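How to bring a scuffed plastic cup or tube back to a soft shine

By Zamfira Marinescu

I love old plastic. Picnic beakers, pencil tubes, the sort of pot that has lived in a caravan cupboard through three different owners - they all pick up the same hazy coat of little scratches, and most people bin them at that point. Please don't! An evening at the table with a few sheets of fine paper and a dab of polish will do wonders, and it's one of the most satisfying small jobs I know.

I worked this method out on a box of beakers from the Derudcombe jumble sale and I've used it ever since on anything round, smooth and hard. It suits plain coloured plastic best. Printed patterns will rub away, and soft, bendy plastic (squeezy bottles, sandwich boxes) only goes fluffy, so leave those be.

What you'll need

A washing-up bowl, warm water and washing-up liquid
Two soft cotton cloths, old T-shirts are perfect
Wet-and-dry paper, 1,000 grit, plus a finer sheet if you have one
A cream polish made for plastic (I use Astireo, but any fine one will do)
An old towel
A table with a pale top, or a sheet of white card
A lamp you can move about

Step 1: Wash it properly

Warm soapy water first, then a good rinse. Get a cloth right round the rim and into the corner where the base meets the side, where grit loves to hide. One stray grain under your cloth can put in more scratches than you take out, and I say that with feeling, having done it to a lovely yellow beaker of my mother's.

If there's a sticky patch from an old label, a little cooking oil left on for ten minutes will loosen it. Wash again afterwards so the polish has a clean surface to work on. Keep nail varnish remover well away, as it can cloud or melt some plastics.

Pat dry with the towel. Try not to scrub.

Step 2: Read the scratches

Lay the piece on its side and bring the lamp down low, then roll it slowly under the light. Straight overhead light hides nearly everything. With the light coming in sideways the marks jump out, and you can start to sort them into the ones worth chasing and the ones to leave.

Pale grey-blue plastic shows its wear in thin, light lines going every which way. Look at how they bunch up across the middle and towards the right, and at the few faint darker streaks up by the left end. With marks as fine as these I'd go gently and begin with polish alone, keeping the paper for anything that's still there afterwards.

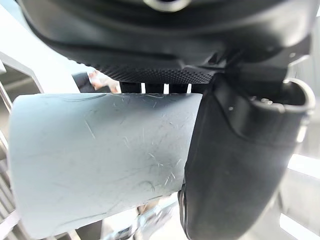

Step 3: Do the fingernail test

Run a nail lightly across each of the worst marks. If it slides over without catching, the scratch is shallow and polish has a very good chance. If you feel a tiny click, it's deeper and you'll want the wet-and-dry. If your nail properly drops in, you'll never get it out without making a dip in the wall, so enjoy it as part of the pot's character and move on.

Dark streaks are worth a separate try. Some are rubbed-on marks from shoes, shelves or other plastics, and they'll lift with a damp cloth and a pinch of bicarbonate of soda. Use hardly any pressure and rinse it off well.

Step 4: Set up somewhere pale

Any table will hold a beaker, but I do think a white top makes this job far easier. You can see crumbs of grit before they get under the cloth, the light bounces up on to the underside of the piece, and the edge of a rounded shape stands out clearly so you can judge whether you've been rubbing evenly. My old pine table was hopeless for it. Wipe the surface down, feel it with the flat of your hand, and wipe it again if it feels at all gritty.

Keep the towel to one side until you're ready to polish. Then fold it into a pad with a shallow trough down the middle, and the piece will sit there without rolling off. 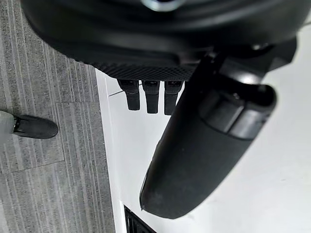 Step 5: Rub back the deeper marks

Skip this if everything passed the fingernail test.

Soak the wet-and-dry for a few minutes, add a drop of washing-up liquid to the water, and wrap a small piece of paper round two fingers. Work along the length of the cylinder in short, light strokes, dipping often. Turn the piece a little every few strokes so you don't wear a flat spot. It will look dreadful at this stage, all cloudy and grey. Keep going! The cloudiness is just a new, very even set of scratches, and those will polish out together.

Change to the finer sheet if you've got one and work round the piece instead of along it. Once you can't see any of the lengthwise strokes, rinse and dry.

Stay on the outside only. I don't sand or polish the inside of anything that's used for food or drink, or the lip either.

Step 6: Polish

Put a blob of cream the size of a pea on a cloth and rub in small circles, a palm-sized patch at a time. Let the cloth do the work. Pressing hard warms the plastic and can leave it smeary, so if it starts to feel warm, have a cup of tea and come back to it.

Wipe off with the second cloth and check under the low lamp. I usually do two rounds, sometimes three on the scruffiest part. Petrică Mihăilă, who got me hooked on all this, swears by a final rub with a completely dry cloth, and he's right, it brings up a soft sheen that the cream alone doesn't quite manage.

Step 7: Wash again and put away

Wash off every trace of polish, dry with something soft and stand the piece upside down overnight. When you stack cups, slip a bit of kitchen paper between them. They scratch one another far more than we ever scratch them.

A few extras

Dishwashers: I keep polished pieces out of them. The shine goes dull very quickly.

Toothpaste: yes, the plain white kind works on very light haze. It's slower than cream and you'll smell of mint until bedtime.

Clear plastic: same method, but try a patch near the base first. Every missed stroke shows.

Tubes with a screw cap: leave the cap on while you rub so the thread doesn't fill up with polish, then take it off for the last wash and go round the thread with an old toothbrush.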